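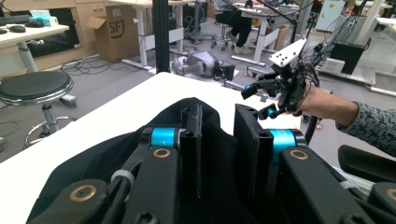

Ticket 711 – hand-held gripper, fingers stop short of closing
Site: Stendska
Status: open, waiting on parts

Reported: the left gripper of the pair leaves a gap when the trigger is pulled all the way. Thin cloth slips out. The right one closes normally.

Tried so far:
Restarted the Pindedix logger and ran calibration again. No change.
Ran 100 open/close cycles with no load. It stuck on 3 of them, always near the end of travel.
Took the cable tie off the linkage, gave the cable more slack, put on a new tie. Sticking stopped – gap still there.
Checked finger screws. Tight.

Width reads 0 in the log with the gap showing, so recordings from the last 40 runs are marked do not use.

Next: swap the left linkage when the Grestent order arrives, then recalibrate. Keep the old one for inspection.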